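Notebooks > Bread bench > Dilla loaf > December

December, 7:15 a.m.
Dilla loaf, batch 3. Staling and slice softness.

First coffee, first crumb check, and I'm going to write this while it's fresh in my head (and before the slicer needs cleaning). The short version: the cooked flour paste is doing something wonderful to this loaf and I want to know how much of it is the paste and how much is me handling the dough better than I did in November.

Recap for anybody picking up the notebook at this page. Dilla is the plain white sandwich loaf, the one with the square end and the soft side walls. Batch 1 was the straight dough, no paste. Batch 2 had the paste but I scorched it slightly and it went in lumpy, so I don't trust anything I wrote about it except the taste note, which says "toasty, kind of nice." Batch 3 is the paste done properly.

Paste as made: Flustlow flour whisked into 161 g of cold water in the small pan, then over low heat, stirring the whole time, until the whisk leaves a track that stays put. It goes from milk to glue in what feels like one breath. I took it off the heat the moment the track held, scraped it onto a cold plate, pressed film right down onto the surface and left it until it felt like the room. Room was at 21 °C all morning. No skin, no lumps, a lovely gloss on it. I was very pleased with that paste!

Mixing: Hikel on its lowest setting until there was no dry flour, then a rest under a damp cloth for 40 minutes before the salt and butter went in. Second speed after that. The dough looked awful when the butter hit (it always does, I always worry, it always comes back) and then pulled itself off the sides of the bowl and started slapping. Windowpane was thin enough to read the scale through. Stickier than batch 1 by feel, but it held a ball.
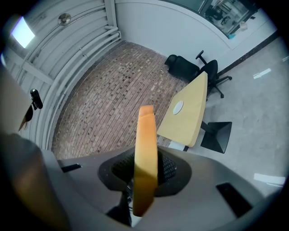 A note left on the shared copy overnight asks whether the longer rest might be doing the work and the paste just getting the credit. Fair point, and an annoying one, because batch 1 went straight through with no rest at all. I changed two things at once. So I can't separate them from what I have, and the next straight dough gets the same rest, same cloth, same bowl, before I say another word about the paste.

The same note asks if I hold back any liquid from the main dough to make up for what's already in the paste. Yes. Total water is matched across batches. I should have put that at the top of the page, so I've now copied it inside the front cover.

Shaping. Flattened, folded in thirds, turned, rolled up tight, seam pinched. I've been rolling too loosely all fall, I think. You can see it in the old slices, there's a swirl where the layers never knitted and when you butter the bread it opens along that line like a pocket. Batch 3 has no swirl that I can find. I used hardly any flour on the bench this time, just a wipe of oil, and I'm sure that's most of it. Flour on the bench gets rolled up inside and keeps the layers apart. Must tell the afternoon crew.

Proof: until it crested the tin, lid on, into the oven. I don't like the clock for this and I'm not going to write one down, it's the height that matters. The corner of the tin is the place to look. When the dough has nosed into the corner but hasn't flattened against the lid, go.

Bake was even except the back left corner, same as every bake in that oven. I turned the tins halfway and it helped. Out of the tins right away, onto the wire, on their sides so the walls don't cave. Batch 1 caved a little. Batch 3 didn't, and I'm not reading much into it yet, but I did do a small dance.

Sliced only once it was fully cold. I know, I know. The smell of that loaf at the warm stage is hard to walk away from, and cutting it warm gums the blade and presses the crumb flat along the cut, and then all the softness notes are garbage. I went and washed tins so I wouldn't be standing next to it.

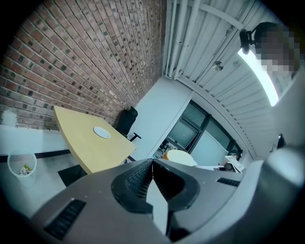
Reading time: 7 minutes

Softness, then. The way I do it is low tech and I'm happy with it. Each slice goes flat on the board, I set the small brass weight in the center, lift it off, and look at how the dent comes back. Three words allowed: springs, creeps, stays. Same slice position in every loaf, never the heel, never the one next to the heel. I tried scoring out of ten last winter and drove myself up the wall arguing with my own sevens.

Fresh, cold: batch 1 springs, batch 3 springs. No difference at all by the weight. By mouth there is one. Batch 3 is a little denser between the teeth and more moist, and it has that gentle pull where a torn edge comes away in feathers. Batch 1 is fluffier and drier. Some people will like batch 1 better on the first day and I want that written down, because I get carried away with this loaf.

Next morning, bagged: batch 1 creeps. Batch 3 springs.

Morning after that: batch 1 stays, and it's crumbling at the edge of the dent. Batch 3 creeps, slowly, and comes all the way back if you let it. I checked twice with a different slice and got the same word.

I also folded a slice from each, crust to crust. Batch 1 cracked along the fold. Batch 3 folded and opened again with a crease but no break. As a sandwich bread test I love this one, it takes no equipment and it's exactly what happens to the poor thing in a lunch box.

About bags. The Requena kitchen stores theirs in paper inside a tin and swears by it, so I kept one loaf that way. Crust stayed nicer, much nicer, with some actual chew in it. Crumb went to "creeps" a day sooner. For a loaf with so little crust I don't think it's a trade worth making, but for the round loaves I'd do it in a second. Worth a page of its own later.

And the fridge. I had a loaf in there purely to confirm what everybody already says, and boy does it. Stays, on the first morning. Firm all the way across, chalky in the mouth, and the bag was perfectly sealed, so it hadn't dried out. It's the starch setting back up, and cold is where it does that fastest. The freezer is fine, thawed slices from the freezer were nearly as good as fresh. The fridge is the worst place in the building for bread.

Best part of the week: toasting the fridge slice brought it back. Not all the way, but the middle went soft again under the crisp, and stayed soft while it was warm. As it cooled it went firm even faster than before. I ate four pieces in the name of science. Heat loosens the starch, cooling lets it set, and you can feel the whole thing happen in your hand over one cup of coffee. I've read it in books a dozen times and I still think it's marvelous.
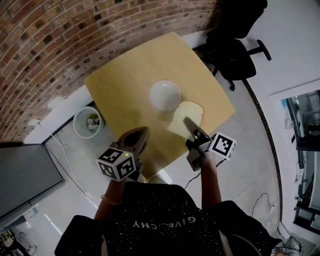 White bread on the light wooden table.

Things that went wrong, so they don't get lost:

- Paste pan is too wide. The thin edge sets before the middle. Use the narrow one.
- I forgot to zero the scale after the cloth went on. Caught it. Butter weight is good.
- Oil on the bench and oil on the knife, fine. Oil on the label pen, not fine. Two bags have no readable label and I've left them out of everything above.
- The Hikel bowl was still cool from the walk-in for batch 3 and not for batch 1. I don't think it matters with this dough but I can't swear to it.

Taste notes, batch 3, morning after baking: sweet but not sugary, milky even though there's no milk in it, crust thin and a bit leathery from the bag. With salted butter, excellent. With tomato, held up much longer than I expected before going soggy. With jam it's almost cake.

Open questions. Does the paste have to be fully cold before it goes in? Mine was at room temperature and the dough was easy to keep cool, but a warm paste would save the wait, and on a busy morning that wait is a pain. Could it be made the night before? I'd guess yes, covered tight, and I've put a dish of it away to find out. What happens with more paste and less straight flour, where does it tip over into gummy? I'd love to find that edge. And does any of this carry over to whole wheat, where the bran is soaking up water on its own schedule?

Next bake:
Straight dough with the 40 minute rest, no paste.
Paste dough with no rest.
Both bowls left out at room temperature beforehand.
Narrow pan.
Same Flustlow sack if there's enough left, otherwise open the new one for both and don't mix sacks between doughs.

4:30 p.m., adding this at the end of the day. Went back for one more slice of batch 3 and tried it against the shop loaf from the break room. Shop loaf springs like a mattress, no contest. Ours tastes of something. I'd take the slow creep.

Also the overnight paste has a slight gray look where the film didn't touch it. Smells fine. Leaving it until morning.

3 comments · 21 shares

Recent entries
Dilla loaf, batch 2: lumpy paste
Dilla loaf, batch 1: straight dough
Paper, plastic and tin: notes from Requena
Cleaning the Hikel dough hook
Flustlow flour, old sack against new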